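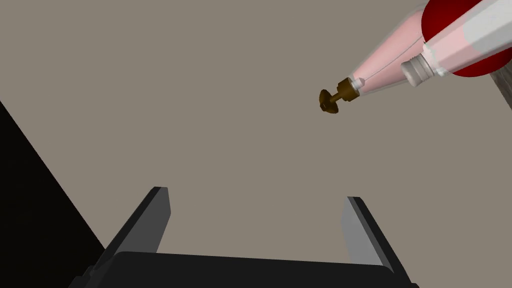 A success rate measured only in the simulator should not go into the report as a success rate at all, the Stirnik side said before the agenda had been read out, and asked for that to be the first line of the minutes. It is.

Planner and perception review, 26/04/2019
Present: Kukden (planning, control), Mogensen (perception), Stirnik (test and acceptance)
Apologies: Flulon

1. Minutes of the last meeting
Accepted with one correction. "Planner stable" to read "planner did not crash during the demo."

2. Grasp planner, simulated runs
Kukden reported 118 runs on the bottle task with the new planner, 90 of them ending in a grasp that the checker accepted. Stirnik asked what the checker looks at. Answer: finger contact on both sides and the object lifted clear of its support. It does not look at whether the object was squeezed past what a real bottle would stand. The meeting did not agree on whether the 90 means much. Kukden thinks it is a fair basis for comparing one planner version with the next. Stirnik thinks it will be quoted by someone as a promise, and would like to see it kept out of the slides.

It was also asked how many of the failures were planning failures. Kukden does not know. The log writes the same error code for "no path found" and "path found, timed out before execution" - this was raised last time as well.

3. Pose estimates on see-through plastic
Mogensen has the estimator working on rendered views of translucent bottles and is pleased with it. Others less so. The renderer gives even light and a plain background, and the estimator was trained on output from the same renderer. Stirnik's view is that we are grading the homework with the answer sheet. Mogensen accepted that part of the criticism but pointed out that the old estimator failed on the same views, so something has improved.

Overlapping containers were discussed at some length. When one bottle lies across another the estimator sometimes returns a single pose for the pair, with high confidence. Kukden would prefer no pose to a wrong one. Mogensen to add a reject option. No estimate given for how long this takes.

4. Control loop
The controller is set for 100 Hz. Kukden says it holds that rate in simulation. Nothing has been measured on hardware with the perception node running on the same machine, and the meeting declined to guess. Proposal to move perception to a second machine was put off until there is a measurement.

Gripper closing speed is still a fixed value in the config file. Nobody present could say where the value came from.

5. Flulon tooling
Flulon sent a note proposing that we move scene setup and run logging over to their package. The note says the change would be easy. Stirnik asked that "easy" be tried on one scene before anyone plans around it. Kukden is willing, provided the old scripts stay in place until September. Agreed on that basis, without much enthusiasm.

6. Any other business
The shared folder has 2 versions of the scene file under the same name. Kukden to delete the wrong one after finding out which it is.

Actions
Kukden: separate error codes for planning and timeout; rerun the failed cases with the new codes
Kukden: measure loop rate on hardware, perception running
Mogensen: reject option for overlapping objects; results with varied lighting
Stirnik: written wording for how simulated results may be quoted
Flulon: one scene converted, with the time it took

Next meeting to be set once the loop rate has been measured.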